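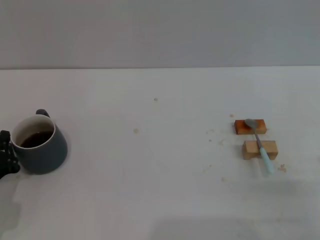
Uma garra robótica segura uma caneca cinza-escura; à direita, uma colher apoiada em dois blocos de madeira.

Na Clarton, o café passou a fazer parte da automação em setembro. A empresa serve bebidas em refeitórios de escritórios e tinha nove pessoas no turno da manhã. Continua com as nove, mas o dia delas mudou.

Antes, cada atendente pegava, enchia e entregava centenas de canecas. O refeitório da Kalinowski, o maior dos contratos, pede 400 cafés até o meio-dia. Agora o braço cuida das canecas, e a equipe cuida do braço: repõe a louça, limpa as bancadas e corrige a pega quando a asa fica virada para o lado errado.

As dores no punho diminuíram, segundo os atendentes. As queixas agora são outras. O ritmo é ditado pela máquina, e a conversa com quem vem buscar o café ficou mais curta. Duas funcionárias pediram para voltar ao balcão de lanches, que segue manual.

A Clarton paga um adicional a quem fez o curso de operação — quatro tardes, dentro do expediente. A próxima turma atenderá a unidade de Clellthorpe, onde o braço ainda não foi instalado.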